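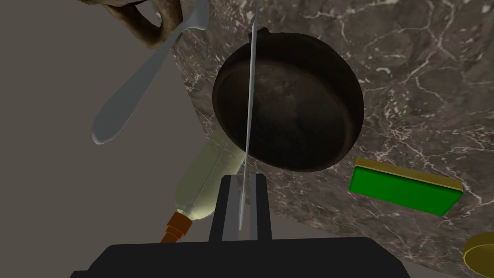 A dark cast-iron skillet, with a long, thin blade in front.

Call for Participants: Household Cast-Iron Maintenance Study

Mavmont is recruiting adults who cook at home with uncoated cast iron to take part in a study of seasoning wear under ordinary use. The study compares two maintenance oils, coded Liliment and Erkeo, applied on a fixed schedule to participants' own skillets. Prior training is not required. Enrollment opens in April and closes when 61 places are filled.

Background

Seasoning is a layer of oil that has been heated on the metal until it hardens. Bench tests of seasoning usually rely on flat coupons and a mechanical scrub cycle. These tests are repeatable but leave out acidic food, metal utensils, uneven burners, and storage in damp cabinets. The present study collects wear data under those conditions over 17 weeks.

Eligibility

Applicants must:
- be 18 or older and the main cook in the household
- own one uncoated cast-iron skillet, 8 to 12 inches across, free of cracks
- use that skillet at least three times a week
- have an oven that holds a set temperature of 400 °F for one hour
- have no allergy to flaxseed, grapeseed, or soy

Enameled pans, carbon steel pans, and griddle plates are excluded. Households with more than one eligible skillet may enroll only one.
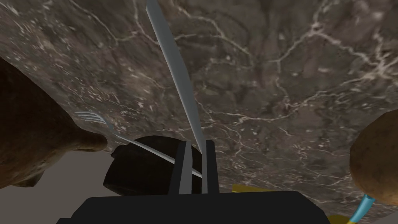
Participants will be assigned to an oil by random draw and will not be told the composition until the study closes. Both oils are food grade. A full allergen statement is sent with the consent form and should be read before signing.

What participants do

1. Strip and re-season the skillet at the start, following the supplied instructions. Allow one full day.
2. Record each use in the log: food cooked, fat used, utensil type, and cleaning method.
3. Apply the assigned oil every Sunday, after washing and drying, using the measured dropper.
4. Complete the water-bead check every second week and enter the result in the log.
5. Return the log and the unused oil in the prepaid mailer at the end of the final week.

Logs with more than two missing weeks will not be included in the analysis. Participants may use soap. They may not use a dishwasher, and they may not apply any other oil to the skillet for storage.

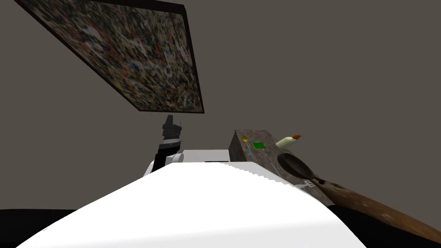
Compensation

Participants who return a complete log receive $400. Those who withdraw after the midpoint receive half. Oil, droppers, cloths, and return postage are supplied. Mavmont does not replace skillets damaged by dropping or by overheating.

Data handling

Logs are stored under a participant number. Names and addresses are kept separately and deleted once payment has cleared. Results will be reported by oil and by cleaning method, with no household identified. Participants may request a copy of their own entries at any time before deletion.
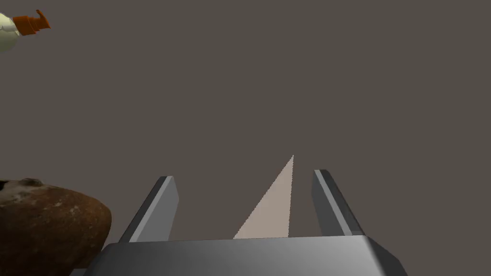 How to apply

Send a short note to the study coordinator, Nandi Msimang, at the Mavmont Górecki Street office. State the diameter of the skillet, its approximate age if known, the type of cooktop, and the oil currently used. Technical questions on stripping or oven temperature should be addressed to Dariusz Kubiak at the same office. Applicants will be contacted in order of receipt. Incomplete applications will be returned once for correction.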